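关于我们

科莱坦特(Clatent)是一家面向零售与轻型商业场所的自动化设备服务商,主要业务为柜台机械臂套件的设计、集成、租赁与维护。公司总部设于科伊维斯托(Koivisto)园区,现有员工56人,其中半数以上从事机械、控制与软件方面的工作。公司由凯尔图·帕尔塔宁(Kerttu Partanen)女士创立并担任总经理至今。

公司成立之初,主要为中小型仓储企业提供输送线改造服务。在与客户的长期往来中,我们注意到,许多便利店、药妆店和企业内部小卖部同样希望在收银与取货环节引入自动化设备,但现有产品大多体积较大、价格较高,且需要对店面进行较多改动。为此,公司设立零售事业部,并于其后推出了首款柜台作业套件“诺努拉”(Nonura)。目前,该套件已成为公司的核心产品。

产品与服务

诺努拉套件面向宽度有限的标准柜台设计,由机械臂、平行夹爪、控制单元、安装支架及配套软件组成。套件可承担小件商品的拿取、移放与递交等工作,适用对象包括袋装食品、瓶装饮料、盒装日用品等常见商品。客户可依据店面条件选择单臂或双臂配置,亦可在既有设备基础上分阶段升级。

除标准套件外,公司提供“卢梅蒂”(Lumetti)现场服务。该服务涵盖前期勘察、布局建议、安装调试、人员培训与定期保养。每一项目均由一名项目工程师全程负责,客户在合同期内无须与多个部门分别联系。

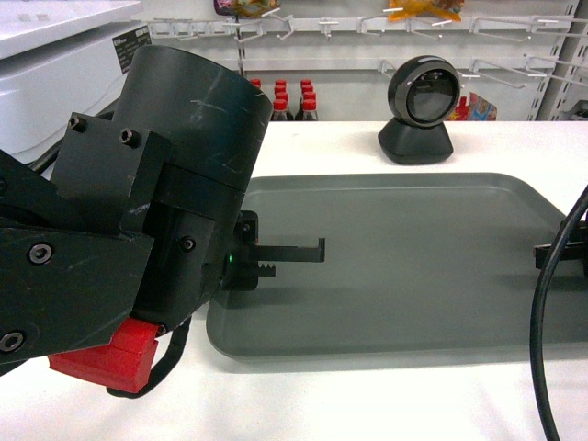
夹爪是诺努拉套件中与商品直接接触的部件,其选型对作业质量影响最大,公司在这一环节投入的试验时间也最多。零售商品的包装形式差异显著:软袋易变形,瓶身较滑,小盒则要求较高的定位精度。我们为不同品类配备可更换的指端,工程师在店内完成更换后,须重新校准开合行程。图中的夹爪上指细长,末端带有向下的短钩;下指较短,上缘呈齿状。夹爪基座上设有绿色指示灯,便于现场人员查看。柜台上的浅口托盘四角圆滑、边沿略高,商品的交接位置即以托盘为准,店员与机械臂共用同一区域时,双方的放置范围由此得以明确。

在布局方面,我们主张尽量保留门店原有的陈列与收银方式。洞洞板挂钩、层架及台式扫码设备等设施,一般无须更换,由工程师在勘察阶段测量位置并录入软件。对于柜台进深不足的门店,公司可提供侧装支架,但须事先核实台面的承重情况。线缆走向亦在勘察报告中列明,经客户确认后方可施工。

质量与安全

公司设有独立的测试室,按照常见门店的尺寸搭建柜台与货架。每套设备出厂前须连续完成400次取放循环,测试记录随设备一并交付。测试中出现的异常,无论是否影响交付,均须登记原因及处理结果,并由质量部门归档备查。

设备在有人员靠近的环境中运行时,速度与夹持力均受软件限制。急停按钮的安装位置由工程师与店方共同确定,并在培训中逐一演示。未完成培训的人员不得进入设备的设置界面。设备断电检修期间,店方应将台面上的商品移开,待工程师签字确认后再恢复使用。

客户与合作

截至目前,公司累计交付设备411套,客户以连锁便利店、医院小卖部及高校服务点为主。公司在8个城市设有服务站,备件由各站就近储存。服务站覆盖范围以外的客户,可通过远程诊断获得支持;确需上门的,由最近的服务站安排人员前往,差旅费用按合同约定执行。

我们亦与职业院校开展合作,每年五月接收实习学生进入测试室与服务站学习。实习内容包括设备装配、夹爪校准和现场记录的撰写,实习期满由带教工程师出具书面评语。有意合作的院校请与人力资源部联系。

预约参观与咨询

测试室接受企业客户预约参观,参观者可携带本店商品进行试夹,试验结果以书面形式提供。单次参观人数不宜过多,请在预约时注明人数、所携商品的种类及包装形式。易碎品及需冷藏的商品,请事先说明。

8月22日(星期五)测试室因设备盘点暂停接待,其余工作日照常开放。产品报价、租赁条款及服务合同文本,请向零售事业部索取。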